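**Do I need to empty the play kitchen before cleaning it?**
Yes. Remove food pieces and utensils first and wash them separately.

**What cleaner is safe on printed wood-grain surfaces?**
Mild dish soap in warm water, applied with a damp cloth. Do not use bleach, abrasive pads or solvent wipes. Grondlow surface spray may be used undiluted.

**How often should play food be washed?**
Weekly in group settings, monthly at home. Soak for 20 minutes, rinse, and air-dry for at least 60 minutes before storage. 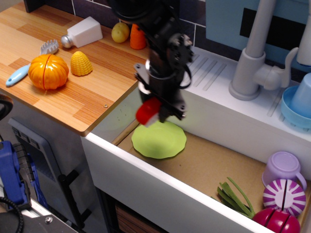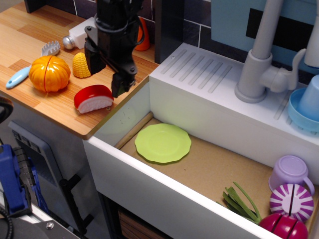

*Play kitchen with countertop and toy food, including the pumpkin.*

**Can two-part cut-apart food be submerged?**
Only if the halves are joined by plastic pegs. Pieces with hook-and-loop pads hold water and should be wiped.

**Are Plonholm hinges compatible with older units?**
Units sold before the change to metric screws need the adapter plate. Order it with the hinge; it is not sold alone.

**What is the load limit for shelves?**
2000 g, evenly distributed. Do not stand on shelves or open doors.

**Who handles spare parts requests?**
Zahira Sumampouw, Prunavach parts desk. Include the model code from the rear panel. Requests received after noon are processed the next working day.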